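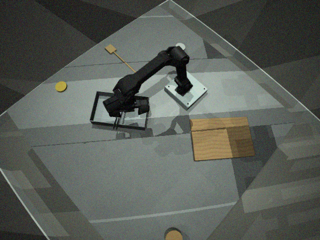 Wayne Girard asked that the checklist be finished before anyone takes the remote handle again, because in the last session two people gave demonstrations with different speed limits and the recordings could not be used together.

Home Projects Checklists Downloads Contact
Search this site Go

Checklist before remote demonstration, Pero table, simulated cell
Filled in by Karine Pelletier, Apr 28, 2020

1. Base plate of the arm fixed in the model, no movement when the arm is stretched.
OK. I have pushed it in all directions.

2. Gripper fingers point down at start position.
OK.

3. Black frame lies flat on the table and the fingers can go inside without touching the bars.
OK with remark. The operator must come down slowly. In 84 recorded demonstrations we had 8 with contact on a bar. These 8 are marked and should not be given to the training.

4. Loose objects (yellow disc, spatula-like tool, wooden board) are reset between two demonstrations.
Not OK. The reset script forgets the board when the operator stops early. I reset it by hand until Liltar sends the correction.

5. Speed limit of the remote handle is the same for all operators.
OK now. Please do not change it in your own profile.

6. Stop button of the handle tested.
OK, two times. The arm stops, but the recording continues. It must be closed by hand, otherwise the file has a long part with no movement at the end.

7. Delay between hand and arm acceptable.
To be seen again. It was good in the morning. After lunch I felt the arm came late, and then one makes too big movements to correct.

8. Free space on the recording disk.
890 GB. Enough.

9. Operator has done the practice task before the real one.
Not checked for the new people from Leclerc.

Result: demonstrations can continue with the speed limit as it is. Points 4, 7 and 9 stay open. I will look at point 7 together with Wayne.

2 comments 8 shares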